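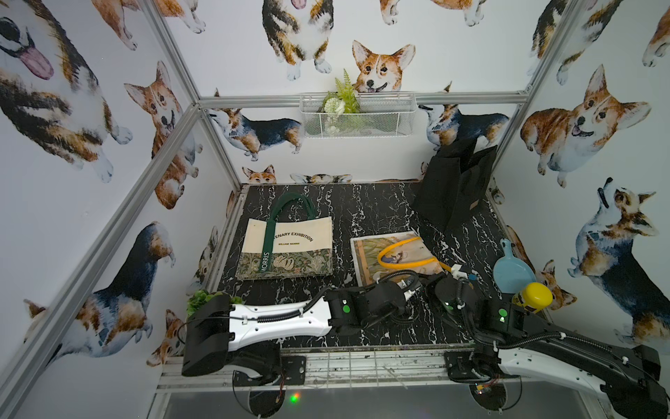
How do I keep dark cotton napkins and tablecloths from fading in the wash?

Hello everyone! My aunt gave us a lovely set of charcoal table linens in May, and I'm so fond of them that they go on the table nearly every evening (we are messy eaters, I'm afraid). They've been through the machine a lot already and the folds are starting to look chalky. I use the normal cycle, warm, with powder. Is there any way to bring the color back, or at least slow this down?

Amra Atanasov
New member, Skollby

Ludmila Matoušek
Member, 475 posts

cold water and turn them inside out if they have an inside. don't use the dryer
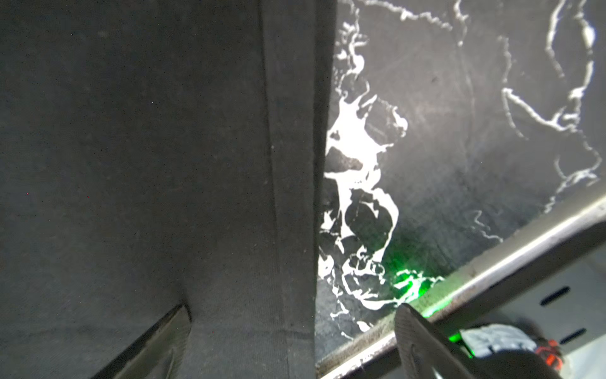
Yoga Khoo
Laundry & Linens helper, 1029 posts

Welcome, Amra! What a nice present. I'd try a plain rinse first, with no detergent at all, before you give up on the color. Powder doesn't always dissolve fully in a short wash, and what it leaves along the creases and hems can look just like fading. If the chalkiness goes, switch to a liquid and use less than the cap tells you to.

After that, wash at 30 degrees Celsius (the cold setting on most American machines is fine too) and don't stuff the drum, as dark cotton rubs itself pale along the folds. I dry mine in the shade and iron them on the back while they're still a little damp. My mother always folded hers in thirds one week and in half the next, so the same line didn't get worn every time, and I still do it!

If it's real fading, a box of black or gray fabric dye will help, but do every piece in one batch or they won't match.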